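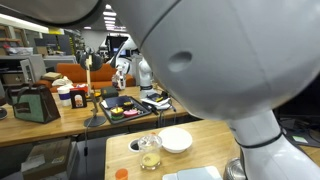 Tuva Forsberg wrote to us in June that the arm had been the easy part, and that what she had needed from a supplier's page was a plain account of who does what once it is running. The sections below have been rearranged with her letter in mind.

Lomlow bench cell, single arm

The Lomlow is a bench-mounted cell for small-batch weighing and portioning. It is sold to test kitchens, sample rooms and small laboratories where one person now spends much of the day moving small vessels to and from a scale. It works at ordinary table height and uses the vessels already in the room, provided they have been taught.

What the cell takes over

Repeated pick, carry and place of light items. Tipping of dry contents from a taught vessel. Logging of each weight against a batch number. The controller stores 1000 batch records before the oldest is overwritten; records can be exported at any time over the network port.

What stays with the operator

Filling and labelling of stock jars, release of each batch, cleaning, and any judgement about the material itself. The cell does not detect spoilage, lumps or a wrong label. It will portion the wrong powder as neatly as the right one. 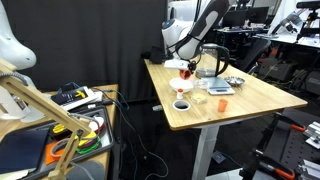

Layout has more effect on cycle time than arm speed. Vessels that are used one after another should stand within a single sweep of the wrist, and tall items should be kept to the back of the top, where the arm does not have to lift over them. A glass kettle standing behind the scale, with the bowl to the scale's left, follows this rule. Small items such as a plastic cup can go further forward. Each taught position is held under a number, and the Ladis software accepts up to 197 of them per bench. A vessel moved by hand must be put back on its position or taught again, a job of 15 seconds with the pendant.

Changes to the working day

Sites should expect the operator's work to shift towards preparation and checking. In the first weeks this is usually more work than before, as stock must be laid out in a fixed order and habits such as leaving a spoon in the bowl have to stop. Halldóra Hedegaard has run two cells since spring and now starts her shift at 7.30 with an hour of filling, leaves the cells to portion, and checks weights before lunch. Her sample room kept the same number of staff. We recommend that the people who weigh by hand today do the teaching themselves.

Options

Vitar soft fingers, for thin-walled cups
Petrenko bench clamp, for tops without fixing holes
Second pendant, with lead
Spare finger pads, part no. 1928

Lead time and price are given on request. Please state the size of the top and the heaviest vessel, filled.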